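Setting up the table for cards night

We've had a regular cards night at our place in Britthorpe for years now, and if there's one thing I've learned it's that the evening goes far better when the table is sorted before anyone's had a drink poured. I used to tip everything out and let people help themselves, and then spend the next morning on my hands and knees hunting chips under the lounge!

Start with the mat. A round one suits a timber table beautifully, and it saves the varnish from scratches as well. Ours lives rolled up around a cardboard tube (never folded, or you'll be flattening creases until December). If it does get a crease, lay it face down under a few heavy books overnight.

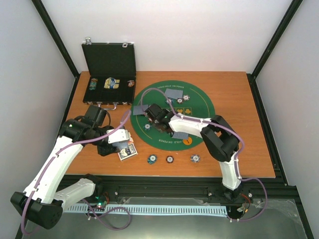
Photo: Wiesława Wróbel

Put the cards out first, face down, and then bring the chips in by colour. I like a few small piles along the front edge of the table, off the mat, so there's room in the middle for the game itself. Leave the case open at the back while you work and you can drop things straight in at the end of the night.

As for cleaning, chips get surprisingly grubby, especially if there's a bowl of salted nuts going round. Wipe them with a soft cloth and a drop of dishwashing liquid in warm water, then spread them on an old tea towel for 30 minutes before they go back in their slots. Don't soak them, particularly if they've got paper labels in the centre. For the mat, a dry clothes brush does nearly everything, and a barely damp sponge will see to the rest.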